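Clellix sells its hand-held gripper kit from a small shop in Mosquera, and the firm's product lead answers most of the support mail. The kit is a two-fingered gripper with a camera, carried by a person who does the task by hand while the motion is logged for a robot arm to learn from.

"People expect the arm to be the hard part," the product lead said. "Mostly they write to us about foam pads."

The pads are sold in packs of 19. Finger plates take 7 minutes to change, by the firm's own timing. Kitchen tasks make up most customer work.

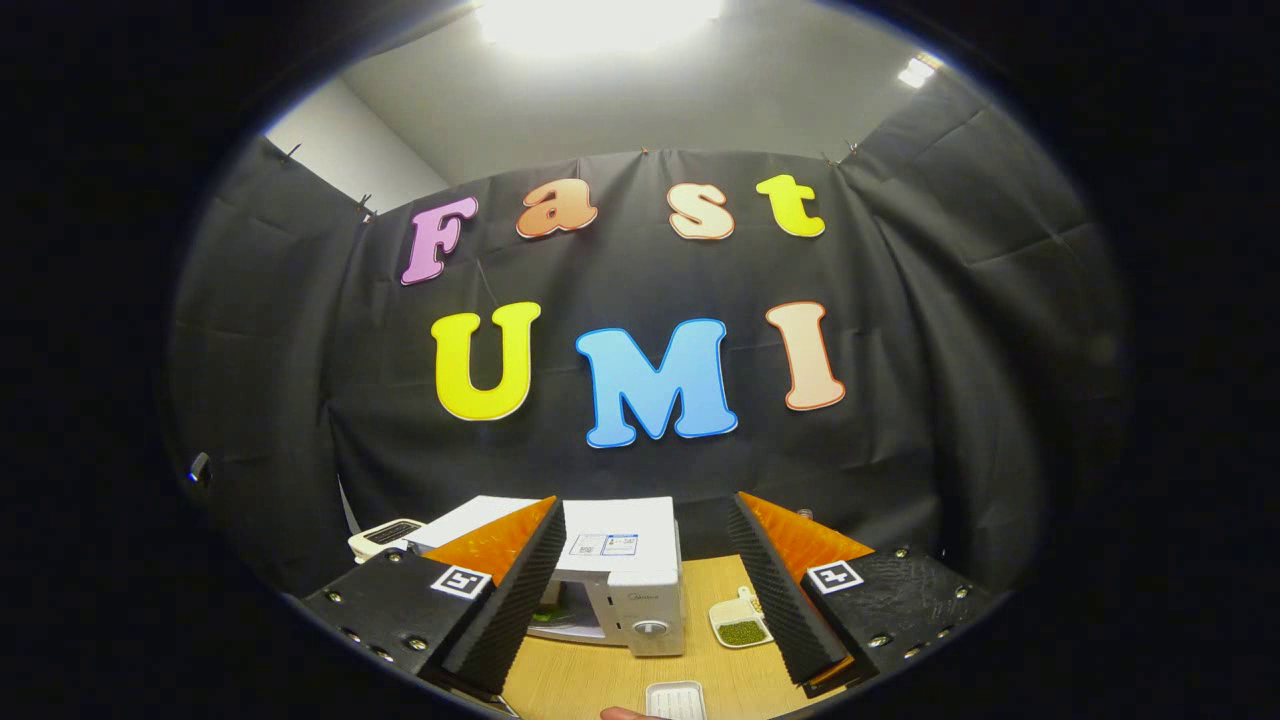
Does the kit need a robot on site while recording?

The arm is only needed later, when the trained policy is run.

Hamum, a reseller in Prumberg, lends units for trials of up to 66 hours. Its technician called the grip "good on handles, fair on thin plastic" and wanted a lighter body. Clellix has noted the request. "We weigh 600 grams now," the product lead said. "The next version is due in April, and the plates will stay the same."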